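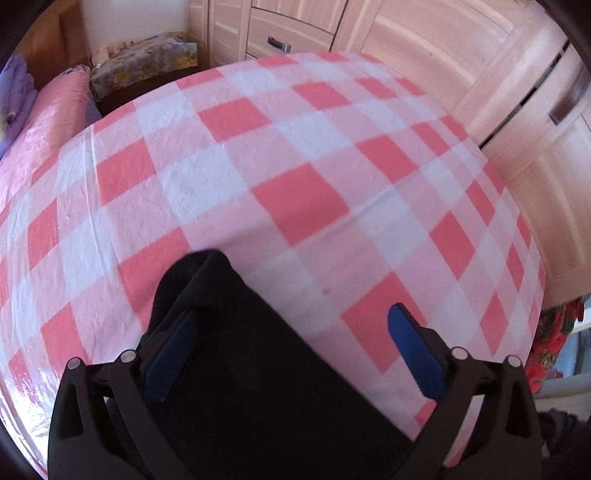 Chapter 8
Good Practice for Grippers in the Home

A checked bedsheet is a wonderful place to start thinking about standards! Pull it smooth over a mattress and the pattern becomes a ready-made ruler: wherever the squares bend or bunch, the cloth has shifted. A gripper pressed against cloth like this has to follow rules that a factory gripper, bolted down behind a fence and handling the same metal part all day, never needed.

In this chapter we turn to those rules. Chapter 7 dealt with guarded work cells. Now we move into bedrooms and kitchens, where the surfaces are soft, the furniture is close and people walk in without warning.

We will lean on the Susamico house rules, a short practice guide drafted by Taner Başaran for the teaching lab at Turine. It has 2 parts. The first covers contact — how hard a finger pad may press, and when the hand must let go. The second covers inspection, and it is stricter than most students expect. Pads and pivot pins are checked before every session and again after each 1000 grasps, with the result written in a log that stays with the tool.

Keep a notebook open as you read. Section 8.1 begins with pinch points, the gaps between moving links where a fingertip or a fold of fabric can get caught. Find a pair of kitchen tongs before you start it — you will want something to open and close while you work through the first exercise.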